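Jun 30, 2025
Notebook: Folloden guide, second edition, transfer data
Written up by Serena Sorrentino. Comments from Jarrah Wihongi worked in where marked JW.

Continues the entry on the ferry and bus tables. Purpose today: finish the hand check of the sample, decide what to do with the failures, and settle the wording of the connection notes before the layout people get the pages. Morno chapter included. Hotels and restaurants not touched.

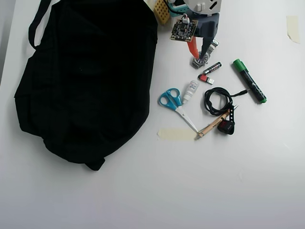
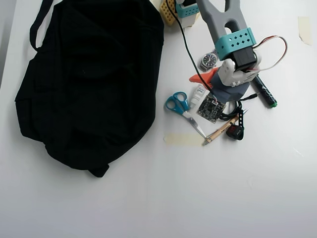

Black bag, white tabletop.

Starting point

The working table holds 1,912 transfer records. A record is one arrival, one departure, the place where the change happens, and the time allowed between them. A ferry that meets the same bus all week is one record. If the bus runs at a different time on Sundays, that is a second record. This was the rule in the first edition and I have kept it so the two tables can be compared line by line.

Source for boats is the printed Stamari summer timetable, typed in during March by JW and proofread by me. Source for buses is the operator's web page, copied the same week. Walking times between pier and bus stop are ours, measured on foot with one piece of luggage per person. First edition walking times were taken from a map and were too short nearly everywhere on the harbor side.

Seasonal records are tagged with the first and last date of service. Where the timetable says "weather permitting," the tag is W and the record is kept, but it can't be used as the last connection of the day in any suggested route.

Sample check

Drew 100 records from the table at random, with no weighting by port. Each was checked against the current posted timetable and then against the walking time. Pass means the arrival, departure and place are all still correct and the change can be made with the minimum margin left over. Anything else is a fail, including records where the error happens to favor the traveler.

Result: 7 fails. Of these, 2 can't be resolved from here.

Types of failure, for the record:

Bus departure moved earlier after we copied the page. This is the most common kind. All of these are on the coast line between Folloden harbor and the upper town. The operator seems to have retimed the whole line, so the fix is to recopy the line in full and not patch the records that happened to be drawn.

Pier changed. The Te Moana now comes in at the outer pier on days when the car ferry is in. The timetable shows this only as a letter next to the sailing, and the letter is explained on the back page. JW typed the letter in correctly but the table had no column for it, and it was dropped at import. Column now added.

Typing error. One arrival had the hour and minute digits swapped. I had proofread this page, so the error is mine as much as JW's.

The unresolved ones are both on Morno. The posted notice at the landing and the operator's page give different times for the afternoon bus to the village. Neither has a date on it. Jarrah phoned and was told to go by the driver. I would like a written answer before this goes into print.

Notes on the outer pier

The outer pier matters more than the raw count suggests. The walk from there to the main bus stop goes along the breakwater, then back past the ticket office and across the road. There is no shelter on the breakwater. The surface is fine for wheels as far as the ticket office and poor after that, where the paving changes to old cobbles. A person with a stroller or a heavy roller bag will be slower than our measured time.

The first edition gives one walking time for "the ferry pier" and doesn't say which pier. Every connection that uses that number is suspect when the boat comes in at the outer one. I have split the place into two entries, Folloden inner and Folloden outer, and relinked the records. Those with the letter use outer. Those without use inner. Where the letter depends on the day, the record has been duplicated under the existing rule.

JW: suggests always using the outer time so that the guide errs on the safe side. Tried this on the suggested routes. It breaks the day trip to Morno, as the morning bus from the upper town would no longer make the boat on paper, although in practice it does on most days. Not adopted. The day trip page will instead carry a line telling readers to check the letter on the sailing.

Margins

Minimum margin is unchanged for bus to bus. For boat to bus I raised it. The printed arrival time of a boat is the time it reaches the pier, and getting off takes longer than we had allowed, more so at the bow ramp when cars are let off first. Foot passengers on the Te Moana leave by a side gangway and don't wait for the cars. On the smaller boats everyone uses the ramp.

I considered giving each boat its own margin. It is more accurate but means the table has to be rerun whenever the operator swaps vessels, and Stamari swaps them without notice outside high season. Went with a single margin set for the slow case.

After the change, some connections drop below the minimum. They aren't removed. They get the tag T (tight) and appear in the guide with the next departure printed beside them, so the reader can see the cost of missing the first. If there is no next departure the same day, the connection is left out altogether.

Wording

The first edition said "convenient connection" for anything under the waiting limit. This has been struck everywhere. A long wait at the harbor on a cold day isn't convenient, and the word told readers nothing they could plan with. Replacement text gives the wait in minutes and says whether there is a café or covered seating at the stop.

Agreed forms:

Change at Folloden inner, short level walk. Covered seating at stop.

Change at Folloden outer, longer walk, cobbles for the last part. Check the letter beside the sailing time.

Tight connection. Next bus shown in brackets.

Weather service. Don't rely on this for the last boat back.

The last one was longer. JW cut it and it is better for that.

For Morno we also need a sentence on tickets. The bus takes cash only and the machine at the landing was out of order when I was last there. I don't know whether it has been fixed. The sentence now reads "Carry cash for the bus" and makes no mention of the machine.

Spelling of stop names follows the sign at the stop, even where the timetable differs. The upper town stop has one spelling on the pole and another on the shelter. Using the pole.

Map changes

The harbor inset needs redrawing. The current one shows a single pier symbol placed between the two piers, which is wrong for both. Needed on the new inset: both piers, the ticket office, the crossing, the bus stop, and a mark where the cobbles start. Leave out the parking lot. It took up a third of the old inset and the guide isn't written for drivers.

Scale bar to be checked against a measured distance and not the base map. The base map is older than the breakwater extension.

The Morno inset stays as it is except for the bus stop, which has moved to the far side of the landing building. JW has a sketch.

Open items

Recopy the coast line in full, then rerun all connections at the upper town. (SS)

Written confirmation of the Morno afternoon bus. If there is no answer by the time of layout, print the earlier of the two times with a note to ask on arrival. (JW)

Walk the outer pier route again, once with luggage and once without, and log both. The present figure comes from a single walk on a dry day. (SS)

Search the text chapters for "the ferry pier" and replace with inner or outer as needed. The chapter on the old town uses it in a few places where it makes no difference to the reader. Leave those. (SS)

Confirm with layout that the tags can be set in bold without pushing the tables onto another page. (JW)

Draw a fresh sample after the rerun. Same size, same rule for pass and fail, with records from this sample excluded from the draw.

JW, added later: the coast line page was updated again while I was looking at it. The footer now has a valid-from date, which it didn't have before. I saved a copy with the rest of the sources. Use that one for the recopy and ignore the earlier file, which I have renamed with "old" at the front.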